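Robotics > Standards and Practice > News

Filed under: Good Practice, Data for Robots

New house rules put the everyday wipe-down on the robot training map

Mar 1, 2019

If you want a robot to clean a gym bench, you need to show it how people clean gym benches. That sounds simple enough, and yet the groups that record people doing household and workplace chores for robot training have mostly been making up their own rules as they went. A new practice guide from Arncombe, the training data group led by Štefánia Paulík, sets out how this kind of work should be recorded, and it's a really good read (yes, a guide!) for anyone who cares about how machines learn ordinary jobs.

The guide covers head-level recording of tasks done by hand, with a long section on cleaning. It's written in plain language and can be read over a cup of coffee. The main rule comes right at the top: record the job the way the person does it. No staged poses, no special gloves to make the fingers easier to find, and no uniform. People wear their own clothes, loose sleeves and all, and the software has to cope.
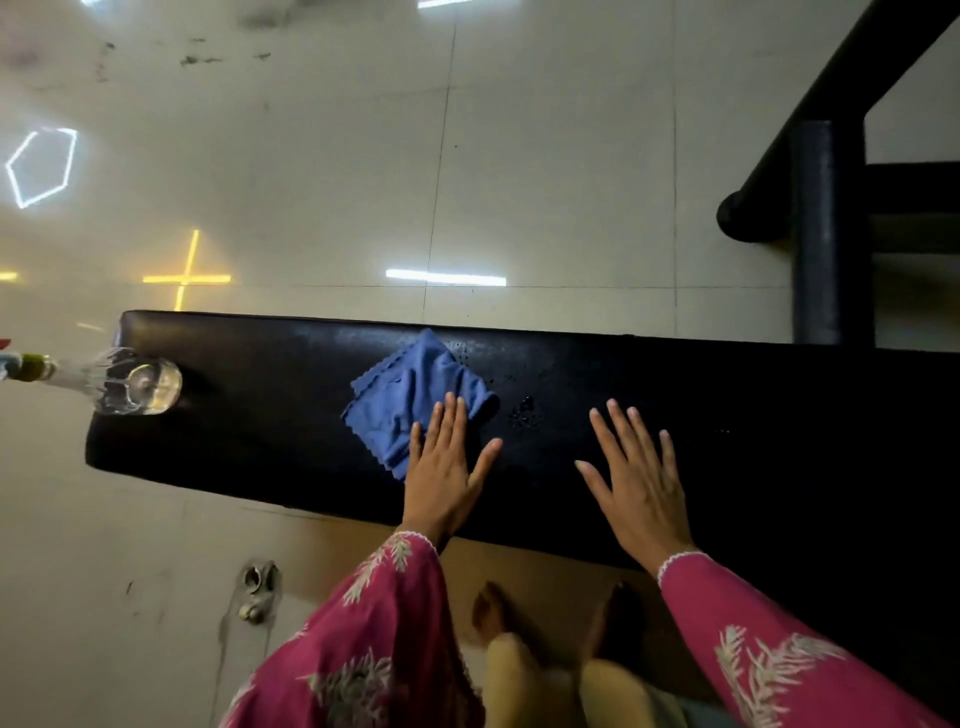 Paulík is very firm on that last point. "For years we asked people to roll up their sleeves and move slowly," she said. "Then we'd wonder why the models fell apart the minute somebody in a big sweater walked in. The world has sleeves in it. I want them in the recordings."

The cleaning section is the one people have been passing around, and it's easy to see why. It asks recorders to keep both hands in view for as long as the job allows, even when only one of them is doing the wiping. The resting hand matters more than you'd think. It braces the body, it shows how far a person is leaning, and it often tells you where the next stroke is going to go. Older sets tended to crop it out or label it "idle," and the guide drops that word completely. The new label is "support," with a note on whether the palm is flat, gripping or hovering.

Then there is water. Drops on a shiny dark surface are tough for a camera to tell apart from reflections of the ceiling lights, and the guide wants both kept in. Recorders are told to leave the room lights as they find them and to leave a polished floor polished. Labelers mark droplets and reflections as separate things, and when they can't tell, there is a third label that just says "unsure." Kayode Babalola, who checks labels for the project, fought for that one. "People guess if you don't give them a way out," he said, "and a guess looks exactly like an answer once it's in the file. I'd much rather have a thousand honest shrugs."

Cloths get a page of their own, and it's a surprisingly fun page. A folded cloth has layers, corners that stick out and edges that hang over the side of whatever is being wiped, and all of that changes as the hand moves. The guide asks for a fresh outline of the cloth each time it is refolded, and it asks labelers to follow the true edge, wavy or straight, and not to tidy it into a neat box. Anything hanging past the surface still counts as cloth.

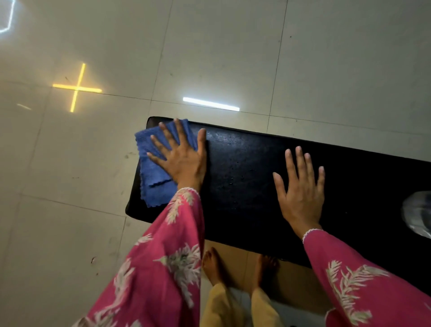 Left hand on the folded blue cloth, right hand flat on the black surface, with small water droplets between them.

There is also a welcome part on the people doing the work. Anyone being recorded must be told what the pictures are for, must be able to stop at any point, and gets 2 weeks afterward to ask for a session to be removed. Sessions run for no more than 4 hours a day, breaks included. Faces are left out of shot wherever possible and blurred where they aren't. Feet and knees turn up a lot when you look down at a low bench, and the guide says to treat them like any other part of a person: fine to keep with consent, never to be used for working out who somebody is.

Clutter stays too. Bottles, cables, scuffs on the tiles and whatever else happens to be nearby are not to be cleared away before recording starts, unless they are a hazard. A robot that has only ever seen a spotless room is going to have a very confusing first day.

The guide went through 7 drafts, and the earlier ones are worth a look if you enjoy this sort of thing. Draft three had a rule on cloth color that would have limited everyone to plain white. It didn't survive the first round of comments — thank goodness.

Two groups have already said they will work to it. Stallier plans to relabel its cleaning sets from scratch, starting with the wiping tasks, and Akbari will use the consent pages for all new recording. The team behind Ever, a slow-moving wiping robot still in testing, has asked for an extra section on pressure, meaning how hard a hand is pushing down at each moment. Cameras can only hint at that, so the section may end up calling for some kind of sensor under the surface. Paulík says she is open to it, as long as the sensor doesn't change how the bench feels to the person cleaning it.

Comments on the current version are open to anyone, including people who clean for a living, and Babalola says those are the ones he reads first. A revised version with the pressure section is due in June.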